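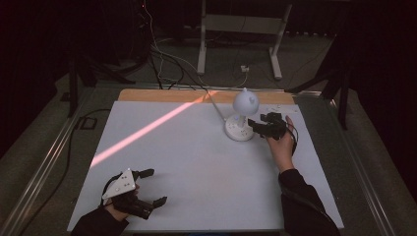

Hotel chains keep adding things to rooms that guests have to learn. I spent 10 nights on the road in October, split between two Sunden properties and a Griline, and at each one I needed several minutes to work out how to turn off the lights. One room had a tablet by the bed that ran the curtains, the lamps and the air. The other two had wall panels with symbols in place of words. What I want on a nightstand is a small white lamp with a domed head, a short stem and a cord, and a switch I can find in the dark.

Dace Strazds, who managed the front desk at the Flarkari for several years, told me the most common call after 11 p.m. was a guest asking how to make the room dark. The hotel has 71 rooms. It put in a central lighting system during its last renovation, and the night clerk ended up walking upstairs to press a button for people in their pajamas. The old lamps went to storage, and a few came back when regulars asked for them.

The case for the new systems is energy use, and I accept part of it. A key card slot by the door that cuts power when the guest leaves does that job and takes no explaining. A touch panel with 5 "moods" does nothing more for the electric bill, and it gives the maintenance crew one more part to order from one supplier.

Imad Azar, who owns the Bataineh, disagrees with me. He says younger guests expect to control a room from a screen and mark a hotel down if they can't. He may be right about his guests. His place is near a convention center and most of them stay one night. Still, he kept a plain switch next to each bed when he put the screens in, and that is all I am asking of the larger chains.

I would pay the same rate for a room without the tablet. If Griline wants to spend $100 a room on my comfort, it can buy thicker curtains and put an outlet where I can reach it from the pillow.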